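Filed under: Site Visits | Housewares & Small Goods
Print this page | E-mail this page

Visit report: Clurneck housewares open day, Lotden

The Clurneck open day was held at the Lotden site on Tuesday, January 11, 2022. Attendance was limited to 15 visitors per session, and I joined the second of the two sessions. Registration was at the side door on the loading yard, where visitors signed in and collected a lanyard and a floor map. The map was out of date in one respect: the stock room marked as Bay 4 is now used for returns.

Joelle Karaki, who runs product evaluation, gave the introduction. Clurneck buys in small housewares, checks them, assembles mixed sets and sells these on to schools, rental apartments and training kitchens. The Lotden building covers evaluation, set assembly and packing. Manufacturing is done elsewhere. The current catalog runs to over 2000 lines, of which 69 were new at the time of the visit. Most of the new lines belong to the Clurell range, covering cups, bowls and hand-cleaning tools.

Evaluation room

The first stop was the evaluation room, on the north side of the building. Lighting is overhead, with blinds on the windows. White tabletops are used throughout for sorting and comparison. Karaki stated that chips in pale ceramic are harder to find on white than on gray, and that for this reason ceramics get a second inspection at a gray bench before release. Glass is inspected only once.

Items from different sets are placed on the same table on purpose. The staff want to know how a cup reads next to a bowl, and whether a cleaning tool can be picked out at once from tableware. The lime-green handle on the dustpan-and-brush set does this well. It was the strongest color near the cup and bowl, and the black hanging hole at the end of the grip is easy to find. The textured grip is a sensible choice for a tool that is often used with damp hands.

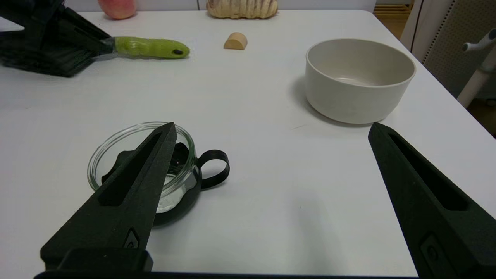 Cup and holder

The clear glass cup and its black holder received the longest discussion. The holder wraps the lower part of the glass and carries a loop handle at one side. Sepehr Mazandarani, who handles returns, explained that glass and holder are listed under separate stock numbers so that either can be replaced alone. The system has worked for the glass. It has worked less well for the holder, because customers tend to order the complete cup again.

My own notes on the design are as follows. The edge of the holder is scalloped, in a shape close to petals, so the height of cover varies around the glass. This looks good but gives the fingers an uneven edge to rest on if the loop is not used. The loop is rounded and stands well clear of the glass. The rim of the cup is wide and open, which should help with washing. I asked about dishwasher testing and was told that the cup and holder are put through 100 cycles together, then inspected apart.

Bowl

The bowl is large, off-white and ceramic, with straight sides that flare slightly. The outside is matte. Matte surfaces of this type can pick up gray marks from metal cutlery, and Noura Moussa of the assembly team confirmed that this is the most common complaint from training kitchens. The marks come off with a mild abrasive paste. A care card is now packed inside each bowl.

The flare is slight enough that stacked bowls can bind. The packing line puts a sheet of card between them, and the Masri carton used for bowls has been made deeper to allow for it.

Play and display pieces

Clurneck also supplies sets for play kitchens and counter displays, and pieces for these were on the same table: a loaf with a scored crust, a red-and-yellow apple and a small half-round block in tan wood. The block sits on its flat side and does not roll, and it would serve as an arch or a bridge in a building set. Amanuel Abera described the selection rule for display food. A piece must be recognizable from across a room, and its shape counts for more than its color. The scoring on the loaf meets that rule.

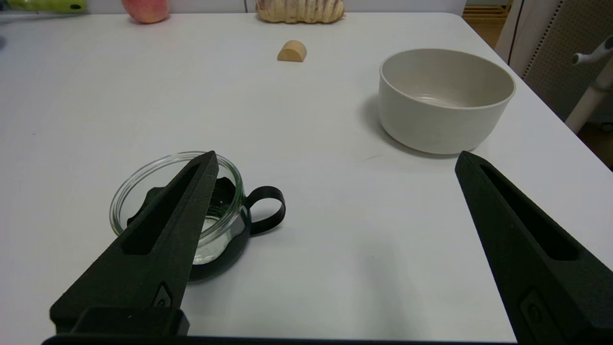 Can the cup be bought without the holder?
Single glasses are sold as replacements through the spare parts list. The standard catalog has only the complete cup, and replacement glasses ship in their own carton.

Packing line

The last stop was packing, a short line with two benches and a tape station. Each set is laid out on a tray, checked against a printed sheet and boxed with the heaviest item at the bottom. Cups travel with the holder fitted. Moussa said the holder protects the lower part of the glass in transit, and that breakages are now found mainly at the rim. A card collar for the rim is on trial and should be in general use by May.

The noise level was acceptable for conversation except beside the tape station. The floor markings were worn at the turn toward the loading yard and should be repainted.

Access and practical notes

The tour route is level apart from one step at the yard door. Parking is on the street. Coffee was provided in the front office, where Tala Qudah took questions on trade accounts and minimum orders. Visitors who left an address will receive the spare parts list by mail.

Get site visit reports in your inbox. Enter your e-mail address to subscribe to our newsletter. You can unsubscribe at any time.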